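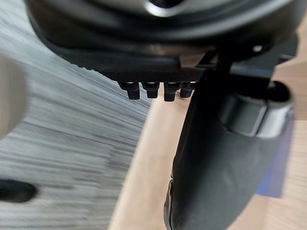 I gave up on sourdough in June and I haven't missed it once, so this is a post about the other bread. The plain, slightly squashy, made-in-a-tin sort that my gran used to turn out twice a week without looking at a recipe.

It started because my starter went pink. Pink! I'd gone up to Mornedon for a few days to see my sister and left the jar on the windowsill, and when I got home it had a rosy streak right across the top and smelled like a swimming bag. Into the bin it went, jar and all. I stood there feeling guilty for a minute and then thought, hang on, I've been feeding this thing for two years and I only like one loaf in four.

So I bought a tin of dried yeast and a bag of the cheapest strong white I could find, and had a go at a tin loaf that same evening. It was lovely. It was also done by half past nine, which has never happened to me with sourdough in my life (I once set an alarm for ten to three in the morning to fold some dough, and I'd like that night back please).
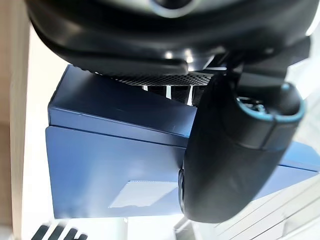

**Estíbaliz Montes**
*Writer, baker and washer-up at this blog*

Anyway, a few people have asked what I do, so I'll put it down as best I can.

I use 800 grams of flour, which makes two small loaves, one for now and one for the freezer. A good teaspoon and a half of salt. Seven grams of yeast. A knob of soft butter, and then enough lukewarm water to make a dough that sticks to your hands a bit but comes off if you're firm with it. I know that's annoying if you like exact amounts! Start with half a litre and see how it feels. My flour seems to drink more in winter, or perhaps I just pour more, I've never measured.

Knead it for ten minutes. I put the radio on and stop when they get to the weather. Then it sits in a bowl under a tea towel until it's doubled, gets knocked about a bit, goes into the tins and has another rest until it's just poking over the top. Hot oven, 220 if yours is honest about its temperature. Mine isn't, and I've settled on 218 on the digital display, which made my brother-in-law laugh for a good long while. Thirty minutes or so, then out of the tin and back in upside down for five more so the bottom doesn't go soggy.

The tins matter more than I expected. I had a pair of silicone ones for years, and the loaves came out pale and bulged in the middle like a cushion. My new ones came from Casado, the kitchen shop behind the bus station, and they're heavy old things with folded corners that have to be dried straight away or they rust. I love them. I've also been told I should get a proper Terkier bread knife, but I looked at the price and went back to my wobbly one.

What I didn't expect is how much more bread we eat now. With the sourdough there was always a bit of ceremony about it, a special board and everybody saying how open the crumb was. The tin loaf just gets eaten. Toast, mostly. Cheese and pickle. Fried in the bacon fat if I'm not being watched. We got to the end of a loaf in one day last week and there were only three of us in the house.

Thulani Msimang left a comment on my last post asking whether you can swap in wholemeal. You can, Thulani, but I'd go a third at most to begin with and add a splash more water. I tried going all the way once and could have propped the shed door open with it. He also swears by a spoonful of malt extract in the dough, and I've bought a jar to try, so I'll report back when I've got the lid off. It's been under the hot tap twice already.

Next time I want to do buns, the sticky sort with currants in. If anyone has a recipe where the icing sets properly, please leave it in the comments.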